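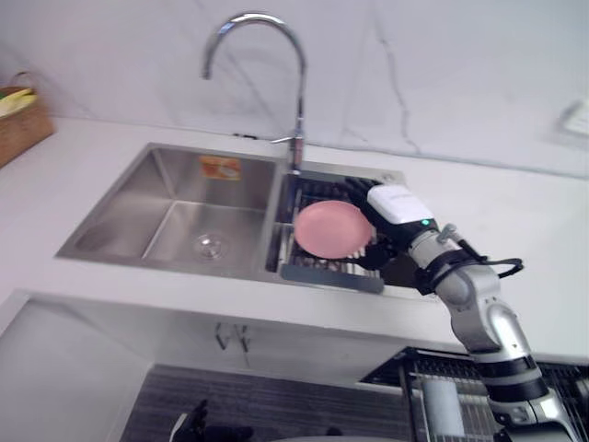
Plate over the right-hand basin, right arm, Wunau build.

August, 22:40

Long session on the place-in-rack task. The grasp itself is no longer the problem. The hand holds the pink plate by its right rim and the wrist pose stays inside tolerance all the way across the counter. The trouble is the last stretch, when the plate is over the grid and the planner has to decide which gap between the bars it is aiming for.

The bars are closely spaced, parallel and shiny. The depth map fills them in as a solid sheet on some cycles and drops them altogether on others. When they drop out, the collision checker believes there is free space down to the floor of the basin and the descent segment gets planned too deep. Zoriana clamped the target height this morning. It works, but it hides the fault, so I have left it behind a flag, default off.

Logged 264 attempts since the last merge. Replayed run 1651 in Gulasent with the perception output frozen, and the arm followed the path cleanly. With live perception the goal pose jumped sideways by one bar pitch between two updates and the controller tried to follow it. Conclusion: the tracker needs hysteresis on bar assignment. Wrote a first version, which holds the chosen gap unless the new one scores better for several updates in a row. Not tuned.

Demyd wants to drop the depth map for the grid and fit a line model to the colour image, with the front rail as the reference edge. I think he is right for this sink and wrong in general. Agreed to try it on a branch. The divider also gives a decent edge, and his fit ignores it at present.

Separate item: Skerkum still reports the wrist transform late when the logger is writing. Worst case on today's trace was 22 ms. Opened ticket 2438 and attached the trace.

Tomorrow: hysteresis thresholds, rerun 1651, then ask Pesonen for the newer hand model. The fingertip geometry in ours is too thick and the planner keeps refusing grasps that the real hand manages.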